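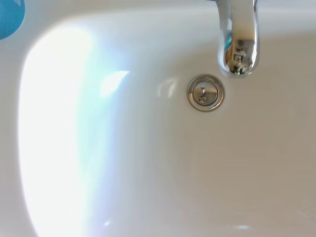 Nadège Tessier
Mold maker and finisher, Stumwood studio

December, 7:40 am

Third pull of the seated figure came out of the mold overnight. Left ear is fine. Right ear has a bubble where the lobe should be, so he now looks as if he lost an argument with a dog. Filled with plaster, left to set, will sand after lunch.

Mixed the new batch at 16 percent pigment paste by mistake. The sheet says 13. The forearm test piece is the color of canned salmon. Josiane likes it. Josiane also liked the green hands, and we all remember the green hands.

Hair: 35 eyebrow hairs punched before coffee, over half of them pointing the wrong way. Pulled those and started again from the nose side with the finer needle. Going outward works better on this wax. Why I wrote the opposite in October I can't say, but the handwriting is mine.

Marciniak came by about the plinth. He wants the figure 3 inches lower so visitors meet the eyes straight on. I pointed out that the eyes are looking at the floor. He said he would think about it – meaning the plinth gets cut and I re-pose the neck. Do NOT glue the collar until he decides.

Armature: left ankle still flexes if you lean on the knee. Florkik quoted for a steel insert but can't deliver before the opening at Bresedum. For now, two threaded rods and epoxy putty. Ugly, but it'll be inside a sock.

4:15 pm

Ear sanded. Better than my own. Second skin test back at 13 percent, with a little blue brushed in under the top layer at the wrist. Veins read well from across the room, less well up close, where they look like ballpoint.

To do: thin the blue, order more release wax, hide the salmon arm from Josiane.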